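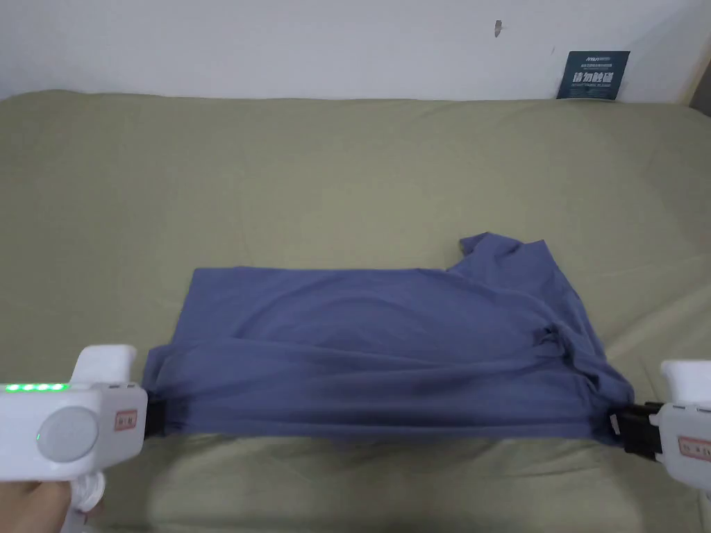
Fold on the Bed, Not the Table

I have opinions about laundry, more of them than a grown person should, and the one I'll go to the mat for is that T-shirts get folded on the bed. On a made bed, sheet pulled smooth, cover kicked down to the foot. My sister-in-law folds hers standing up in front of the TV, against her chest, with her chin. We have agreed not to discuss it.

So let me discuss it with you.

A T-shirt is a terrible shape. It's a sack with two short tubes stuck on, and the tubes never want to go where the sack is going. You lay the thing down, you grab both ends, you pull, and for a second you have one nice straight edge. Then you look up toward the corner and there's a bit poking into the air like a little tent, and it could be a sleeve or it could be the neck, and you won't know until you let go of something. I've been doing this for most of my life and I still get the tent!

On a table, that's where it all goes wrong. Our kitchen table is slick, so when I fix one side the other side slides off to visit the fruit bowl. A cotton sheet grabs back a little. You can pull a shirt out wide, set it down, and it mostly stays where you put it while you go deal with the twisted part. And it's big! There's room to lay the shirt out sideways, room for the finished pile, room for the socks I'm pretending not to see.

Color matters too, and I will not be talked out of this. I had white sheets for years and folding white undershirts on them was like looking for an egg in the snow. Now I'm an olive green person. A blue shirt on a green sheet shows you its whole outline, every wrinkle, the hem that has rolled itself under along the bottom (it always does, mine anyway). You see the problem, you fix the problem.

Now, I know the other camp. I bought into it once. I had the Nudik folding board, the plastic one with the flaps, and I used it for 5 shirts before it went under the bed, where it's very flat and very well behaved. The board makes a perfect rectangle if you've already got the shirt perfectly smooth, and if I could get the shirt perfectly smooth I wouldn't need a board. Then there was a column in the Ernow neighborhood newsletter last July saying you should roll everything like a burrito. It drew 195 comments, a wild number for Ernow, and I'm sorry to say I wrote more than one of them. Rolling is fine for a suitcase. In a drawer it's a pile of logs, and you have to unroll three to find the one with the good neck.

My way is dull. Pull it wide, one good tug from both ends at once, and hold it there a second so the long wrinkles have a chance to let go. Put it down. Go after the knot first, before you fold anything, because a knot folded in is a lump forever. Flip the hem back out with a finger. Then sleeves in, sides in, bottom up. If the edges don't match, leave it. It's a T-shirt, you're going to wear it to take the trash out.

The bed does have one real drawback, and the Rodov side of my family brings it up every chance they get: your back. Our bed is low and I'm not. I kneel on the rug for the big loads. They can keep their ironing board.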